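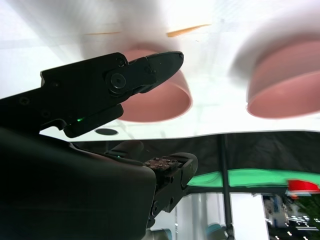
Wrist cam view, gripper open, two pink pots waiting. Grippers week, day one!

1/ OK, thread time. I've finally got two grippers I can swap on the same arm, and I've been wanting to do this since December. Same table, same pots, same wrist camera. I'll post as I go, so expect some of it to be wrong and corrected further down.

2/ The contenders. One is the black two-finger in the photo, with the pivoting fingers and the brownish dotted pad on the lower one. The other is a Clakitz parallel gripper, where both fingers slide straight in and out. I've used the Clakitz for ages and I know all its moods. The black one is new to me.

3/ First thing I love: that pad. All those little raised bumps! I ran my thumb over it about five times before I even plugged anything in. The Clakitz came with smooth pads and I've been sticking bits of bike inner tube on them like an animal.

4/ The job is dead simple. Go to a pot, grab it by the wall, lift, move it over, put it down. Thin wall, round rim, very light. Light is the hard part – give one of these a nudge and it skates off across the table.

5/ Ran the Clakitz first so I'd have something to compare with. 178 tries, 121 good ones. I call it good if the pot ends up standing where I asked for it. Most of the misses were the finger touching the rim on the way in and pushing the pot out of reach.

6/ Now the thing that caught me out with the black one. Because the fingers swing on a pivot, the tips don't travel in a straight line. They sweep through an arc, so the spot where they meet changes with how wide you've opened them. My old approach path was off by a fair bit and I spent the whole first hour pinching air.

7/ Chak-lun Su wrote me a tiny correction for it over lunch (on the back of a parts list, then in code, thank goodness). It shifts the wrist back a little as the fingers close so the tips stay put. Watching that work for the first time was a treat. I may have clapped.

8/ Someone asked about the camera. It's small, sits at the wrist and looks along the fingers. You can see how much of the view the gripper takes up – pretty much the whole left side! On the Clakitz the fingers are slimmer and I get more table.

9/ But having that upper fingertip so big in view is handy too. I can see how close the tip is to the rim of the left pot without guessing. With the Clakitz the last bit of the approach is always a leap of faith.

10/ Less good: light. The white surface is washed right out and the tops of the pots go to a kind of white fog. I'd left exposure on auto, and with that much black gripper in view it brightens everything to suit. Locked it by hand after this shot and the rims came back nicely.

11/ Also, yes, there's a green LED on the finger side and yes, you can see it glowing in the shot. It puts a thin green line along the edge next to it. Pretty, but my colour filter doesn't think so. A scrap of tape is going over it tomorrow.

12/ Early count with the black one, after the fix and with exposure locked: 40 tries, and only three pots pushed away. I'm not going to call that a result with so few, but wow, it feels different. The pointed tip slips in beside the wall where the blunt Clakitz finger bumps it.

13/ Where the Clakitz still wins: putting things down. Straight open, clean release, done. The black one rolls the pot a touch as the fingers swing away, and twice it tipped one over. Opening slower helps. So does opening only halfway and then lifting.

14/ Tsung-han Shih reckons I should try the same thing with the controller from the Farwood arm, which updates faster and might smooth out that release. It's on the other bench and I've been eyeing it all afternoon.

15/ Plan from here: 600 runs on each gripper, same pots, fixed exposure, LED taped. Then I'll swap the pads over, if I can get the bumpy one to fit the Clakitz. The screw holes don't line up, so that'll be a drill job.

16/ If you've got a pivoting gripper and a trick for a clean release, please tell me! Replies are open and I'll be here with a cup of tea and a lot of pink pots.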